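About Altura

Posted in June by the Altura team

14 shares | 2 comments

Altura is a career coaching and job skills school for people who are changing direction, starting late or starting over. We run workshops, one-on-one coaching and a six-week evening program out of two rooms on the upper floor of the old Stankevičius building in Jiltine, and we love what we do!

We began with a single resumé night. A few of us had worked in hiring (a hardware chain, a hospital kitchen, a regional bus company) and we kept seeing the same thing: good people leaving their best stuff off the page. Someone would spend four years running the closing shift at a bakery and put down "retail." So we booked a room on a Wednesday, put out some tea, and asked people to bring whatever they had. Eleven showed up. One brought her work history on the back of a hydro bill, and it was terrific.

That was the start of it. Since then 570 people have finished the evening program, and plenty more have dropped in for an hour of help with a cover letter.
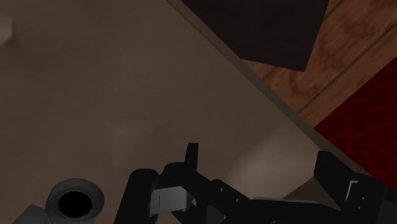
An edge of the tabletop or counter, with the wood floor beyond it.

What we teach

The evening program covers the things we wish we'd learned before our own first jobs. How to read a posting and work out what the employer is worried about. How to talk about a gap of a year or five without apologizing for it. How to ask what the pay is. We spend one whole session on the phone, because so many first interviews still happen that way and hardly anyone gets to practise them. You'll be in the hallway with a partner and a script for the first ten minutes, and then the script goes away (this is most people's favourite night, even the ones who dread it).

Groups are kept small. You'll get written comments on your resumé twice, once in the first week and again near the end, and you're welcome to argue with them. We like it when people argue with them.

Coaching is a bit looser. Some people come in knowing they want to move from the warehouse floor to dispatch and just need a push. Others only know they can't do another winter of what they're doing now. Both are fine places to start, and the first session is mostly us listening and writing things on a very large pad of paper.

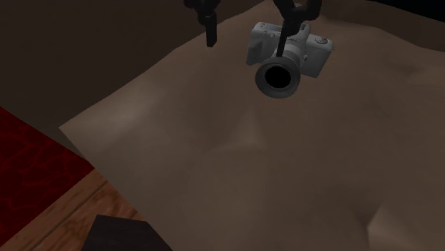 The Wosilow program

Wosilow is our paid placement stream, named after the street where the first partner shop stood. It matches learners with local employers for eight weeks of real work at a real wage. Around 50 employers take part, from a print shop and a garden centre to a dental office and a company that repairs elevators. Each learner has a mentor on site and a coach back here, and the two of them talk every couple of weeks so that small problems stay small.

We're proud of this one. It's also the hardest thing we do, and we've changed it a lot. The first version was four weeks long, and that was barely enough time to learn where the spare keys were kept. Learners told us so, very clearly, and we doubled it.

Who comes here

Cooks, cashiers, parents going back to work, newcomers with degrees from somewhere else, retired people who got bored by February. You don't need a diploma, a computer or a plan. If your English is still coming along, tell us when you register and we'll put you with a coach who has time to go slower.

Finding us

Take the 493 bus to the Jiltine stop and use the side entrance. There's an elevator. The front desk is open until eight in the evening on program nights, and drop-in help is first come, first served. Bring your resumé if you have one, or just bring a list of everywhere you've worked, even the places you'd sooner forget. We'll put the kettle on!

2 comments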